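手持ちグリッパー比較の途中経過：布を扱うときの指先パッドと開き幅

デットデイル(Detdale)試験班では、1月から手持ちグリッパーの比較を続けています。対象は、これまで使ってきた旧型の「リキク(Likik)」と、ケヴウッド(Kevwood)が組み上げた新しい試作機の二機種です。前号では硬い物（カップ、箱、工具の柄）での結果を載せました。今号は布が相手の回です。

布の試験は、実験台の上ではなく寝室で行っています。実験台の天板は平らで硬く、指先が布の下に入りやすいため、二機種の差がほとんど出ませんでした。ベッドの上では下の毛布や布団が沈み、つまむ対象と下地の区別も難しくなります。担当のヒュルヤ・ユルト(Hülya Yurt)が条件をそろえ、衣類を広げる、端をつまんで持ち上げる、二つに折る、の三動作を繰り返しました。

布の回で記録したのは合計1000回、内訳は各機種500回ずつです。一回ごとに、つまめたか、下地を一緒につかんだか、途中で滑ったかを書き残しました。機種の順番は午前と午後で入れ替えています。操作者の慣れが片方に偏らないようにするためで、この点は前号の読者からいただいた指摘に従いました。

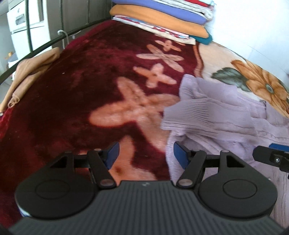
指を開いた状態のグリッパー。毛布の上、右側は薄紫のニット。

試作機で最初に気づくのは、開くときの軽さです。リキクは閉じ始めに少し引っかかりがあり、薄い布では指先が先に布を押してしまうことがありました。試作機ではその動きが減り、端をつまむ動作の成功は500回中475回、率にして95％でした。リキクは同じ動作で430回です。ただし持ち上げたあとの滑りには大きな差がなく、ニットのように伸びる生地では、どちらも同じ程度に落としています。

下地を一緒につかむ失敗は、毛足のある毛布の上で多く出ました。試作機のほうがむしろやや多く、力が素直に伝わる分、深く押し込んだときに毛布まで拾ってしまうようです。ユルトは、指先を毛布に当てる直前で一度止める操作に変えたところ、この失敗が目に見えて減ったと報告しています。操作手順書には次の版でこの一文を加えます。

パッドについては、表面の硬さを変えたものを二種類用意しました。柔らかいほうは薄手のシャツに向きますが、摩耗が早く、600回を過ぎたあたりから端がめくれ始めました。硬いほうは最後まで形が変わりませんでした。交換の手間を考え、当面は硬いほうを標準とし、柔らかいほうは薄手の布の試験のときだけ付けることにします。交換したパッドは捨てずに、日付を書いた袋に入れて棚の二段目に戻してください。

カメラの取り付け位置も見直しました。旧位置では、指を閉じたときに布の折り目が手元の部品に隠れ、あとから映像で失敗の原因を確かめられないことがありました。角度を少し起こし、指先の先まで入るようにしています。その代わり手前の本体が大きく写るため、画像処理を担当するリンディウェ・ナイドゥー(Lindiwe Naidoo)が、本体部分を除いて学習に回す処理を書いています。処理の速度はまだ測っていません。

制御側では、ギュレル(Güler)の名で呼んでいる記録用コントローラーを両機種で共通に使いました。開閉幅の記録に遅れが出る不具合が一度ありましたが、ケーブルの差し直しで直り、その時間帯の記録は集計から外して取り直しています。同じ症状に気づいた方は、作業を止めて時刻を控え、ユルトまで知らせてください。

重さについての意見も集まっています。試作機は前寄りに重心があり、長く持つと手首が疲れるという声が複数ありました。ケヴウッドには持ち手側に重りを足す案を伝えてあり、返答待ちです。重りを足せば全体は重くなるので、短時間の作業ではリキクのほうが楽だという人が残るかもしれません。

次回は両手で二台を同時に使い、大きめのタオルと枕カバーを畳む試験に移ります。片手ずつの結果がそのまま当てはまるかどうかは、まだ分かりません。参加できる方は、空いている時間帯を共有の予定表に書き込んでください。手袋のサイズも一緒にお願いします。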